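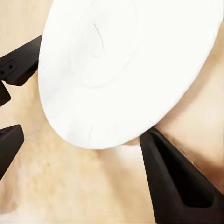

# Chapter 4: How Glazes Fit the Clay

In the previous chapter we studied how clay becomes smaller when it dries and again when it is fired. In this chapter we study the glaze, which is a thin coat of glass on the clay. The student should remember that a glaze and a clay body are two different materials, and that each of them shrinks in its own way when the kiln cools.

When the glaze shrinks more than the body, it is under tension, and fine lines open in it. This fault is called crazing. When the glaze shrinks less than the body, it is pressed too hard, and it may lift in small flakes at the rims and edges. This second fault is called shivering. Crazing is much more common in small workshops, and for this reason we give it the larger part of the chapter.

Crazing does not always show itself on the first day. Vimala Chowdary, who kept the test records at the Gisari pottery, glazed 831 pieces with one clear recipe and one buff body. Many of them looked perfect when they came from the kiln, and the lines were found in the month of May, after the pieces had stood for a whole winter on the shelf. Her notebook is printed in part at the end of the chapter, and we will use her numbers in Exercise 3.

Before you begin, please check that you can explain these words from Chapter 3:

- body
- bisque
- maturing temperature
- quartz inversion

If any of them is not clear to you, go back to Section 3.2. The calculations will be difficult without it.
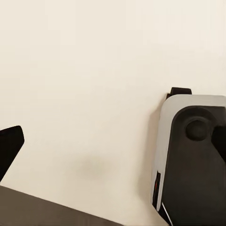
## 4.1 Expansion and Contraction

Almost every solid becomes a little longer when it is heated and a little shorter when it is cooled. The change is very small, but glass cannot stretch, and so even a small difference is important. While the glaze is still soft in the kiln, it can move together with the body. Below a certain temperature it becomes stiff, and from this point any difference in shrinking remains in the piece as stress.

We will first calculate this stress for a flat tile, where the shape does not disturb the result. Curved ware is treated in Section 4.4.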